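Week 5 handout: Where the examples come from
Robot Learning from Demonstration
Notes by Elínborg Dalsgaard. Read before the January lab.

Last week we finished on the training loss and everybody went home happy. This week is about the part the papers give half a paragraph to, usually something like "we collected 400 demonstrations of the task". I would like you to get annoyed when you read that sentence. Who collected them? On what cloth? Who decided that a demonstration was finished, and what became of the ones that weren't any good?

5.1 What counts as one example

In our folding work an example is one recording of an operator driving the arm from the start pose to the finish pose, with the wrist camera images and the joint positions logged together. That sounds tidy until you try to count. If the operator drops a sleeve and picks it up again, do you have one example or a bad one? Pieter Van Beek's group keeps recoveries in. Ours used to cut them, and we ended up with a policy that had never seen a mistake and had no idea what to do after making one.

So be careful with headline numbers. The Overgaard set is listed in our lab index at 1,995 recordings. Take out the ones where the camera log and the joint log drift apart, then the ones started from the same garment pose over and over, and what you have left is a good deal less varied than the number suggests. I don't have a figure for "how varied". I haven't met anyone who has one I believe.

5.2 What the wrist camera knows

The policy doesn't see the room the way you do. It gets the view past its own fingers, and that view changes every time the arm moves. Before you argue about network size, spend some time looking at what goes in. 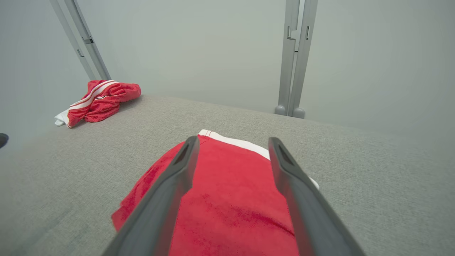
Figure 5.1. Wrist view over a folded red garment, fingers clear of the cloth. A second red garment lies crumpled at the back of the platform.

Some questions I'd want answered before training on frames like Figure 5.1. The cloth is a strong red and the platform is light grey, so finding the garment could come down to finding the colour. Would the same policy cope with a grey jumper? Both garments have white on them too. If every garment in a set has white trim, the network may be lining itself up on the trim, and you won't learn that from the training loss.

Then there's the second garment. To you it's obviously the other piece of laundry. To the network it's more red pixels, and whether it matters depends on whether the recordings ever show the operator leaving one garment alone while working on another. A single frame can't settle that. Go and look at the sequences.

5.3 Operators

Two operators made most of the Flullel recordings, and you can tell them apart with no labels at all. Vilhjálmur Hjaltested approaches low and slides in. Fiorella Longo comes down from above and pauses before closing. Either is fine. Average them, which is what a plain regression loss will try to do, and you can get a path neither of them would ever use. Some of the models we'll cover in week 7 are meant to handle this. They do help. I'd still rather know who was driving, and I'd write it in the log at the time of recording.

The pause is a nuisance as well. A policy that copies pauses can learn to stop and stay stopped. Trimming the still frames is common and mostly works, except where the operator was waiting for the cloth to settle, in which case you've thrown out something you needed.

5.4 The test set problem

At Stovatcombe we held back 172 recordings for testing and were very pleased with the scores. Þórey Hafstein then pointed out that the split had been made at random across recordings, so the same garments, lighting and operators sat on both sides of it. She redid the split by garment and the scores dropped badly. I'm not going to tell you that her split is the right one. It's harder to fool yourself with, and for this course that's enough to make it the default.

A low error on held-out recordings also doesn't mean the shirt gets folded. Run the arm.

For the lab

Bring a notebook. You'll get a portion of the Drusau recordings with the quality labels removed. Watch them through at normal speed, mark each one keep or discard, and write a line saying why. Don't compare with your neighbour until you've finished. We'll put the marks side by side afterwards, and I expect plenty of disagreement.

Reports are two pages at most. If you claim a set is "diverse", say in what respect and show me where you looked.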